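Campaign Promises After the Vote: What Happened in Biltow
Final project report, Comparative Local Politics

Why I picked this

I got into this topic kind of by accident. My group in the fall seminar was supposed to look at turnout, and I kept getting distracted by the leaflets. Every candidate for mayor of Biltow promised something with a price tag, and I wanted to know what happened to those promises once the winner had to write a budget. So I dropped turnout (sorry, group) and went all in on leaflets!

What I did

I collected every promise I could find from the winning campaign: leaflets, the two televised debates, and the interviews in the Plestholm paper. That gave me 179 separate promises, which was way more than I expected. A lot of them were the same bus line promised in slightly different words, so after merging the repeats I was down to 80. Then I read the first budget and the council minutes through October and sorted each promise into kept, started, dropped, or can't tell.

The sorting was the hard part. "We will look at rents in Vultorley" is easy to keep, you just look at them. I ended up marking anything that vague as can't tell, and I'm still not totally happy with that, but it was better than handing out free points.

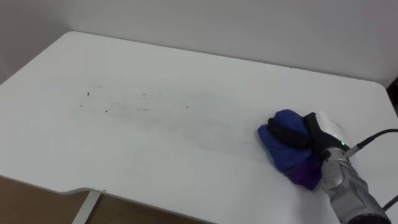
What I found

Promises with a date on them did best. If the leaflet said a clinic would stay open until a certain month, there was nearly always a budget line for it. Wage promises did worst. The raise for city workers showed up in the budget, but smaller than advertised and spread over 2 years, and I put that under started after going back and forth on it for ages.

The Vultorley district got a lot of attention before the vote and not much after. Bárány, which the campaign barely visited, got its road money right away. I have a theory (the road contract was already signed under the last mayor) but the minutes are thin on this and I couldn't prove it.

Problems with my method

I did all the coding myself, so if I was in a generous mood, the mayor got a generous score. I recoded a small batch a month later and changed my mind on several, mostly between started and can't tell. Also, one budget isn't a full term. Some of the dropped ones could easily come back next year.

What I'd do next

I'd like to code the losing campaign's promises too, and get a second person to score everything without seeing my sheet. The full list of promises and the coding rules are in the appendix.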